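About Grokadbridge Cooking School

Grokadbridge is a small cooking school on the second floor of the old Prokton building in Brornero. We teach adults how to cook everyday meals at home. Most of our students are beginners. Some have cooked for years and want to get better at one thing, like bread or fish.

How we started

Merike Urbonaitė opened the school with one rented kitchen and a Thursday-night crowd that never quite arrived on time, so the first class was moved back half an hour and has stayed there. She had worked in hotel kitchens and wanted a job where she could talk to the people who ate the food. Gunnlaugur Bech joined the following September to teach baking. The two of them ran everything, including the phones, until Eglė Luik took over the office.

We now have 1080 square feet of teaching space, with four cooking stations, a long table where classes eat together, and a dry store. The knives come from Kütt, a local shop that also sharpens them for us. Students are welcome to bring their own.

What we teach

Our main course is called Home Kitchen. It runs for 23 sessions and covers knife work, stocks and soups, eggs, vegetables, grains, fish, poultry, and simple desserts. You can join at the start of any unit. We also run single evening classes on topics such as dumplings, pickling, flatbreads, and cooking for one.

Vegetables get more time than anything else on the schedule. We buy whatever is in season and good value, which in the colder months means a lot of cabbage, carrots, beets, and leeks. Cabbage has a unit of its own. Students braise it, ferment it, stuff it, and shred it for salads. Outer leaves that are too tough to eat are set aside early in the class, and the cores go into soup when they are sound.
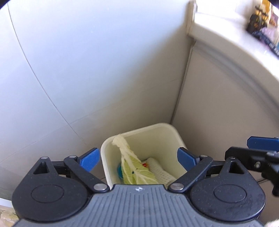 A cabbage leaf in the bin.

Class size and cost

Classes are kept to eight students, two to a station. A single evening class costs $197 for two people and includes all ingredients and the meal. Home Kitchen is priced by the unit, and you can pay in installments. If you have to miss a session, tell the office the day before and we will find you a place in a later group. We do not give refunds for missed single classes, but you may send someone in your place.

Please tell us about allergies when you book. We handle wheat, nuts, eggs, and shellfish in the same kitchen and cannot promise that any class is free of them.

How we run the kitchen

Every class ends with cleanup, and students take part. Wiping down, putting away, and dealing with scraps are part of cooking at home, so they are part of the course – we allow twenty minutes for it. Aprons and towels are supplied. Wear closed shoes and tie back long hair.
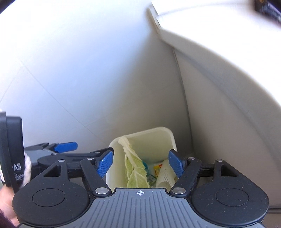

The cream waste bin in its corner.

Our teachers

Merike Urbonaitė teaches Home Kitchen and the fish classes.
Gunnlaugur Bech teaches bread, pastry, and flatbreads.
Austra Uibo teaches pickling and fermenting, and writes the recipe sheets that students take home.
Alistair Tosh teaches knife skills and the cooking-for-one evenings.
Eglė Luik manages bookings, gift cards, and private groups.

Visiting us

The entrance is on the side of the building, next to the bicycle rack. There is an elevator. Street parking is free after six. The office is open on class days from noon, and email is the quickest way to reach us at other times.

Page last updated March 30, 2025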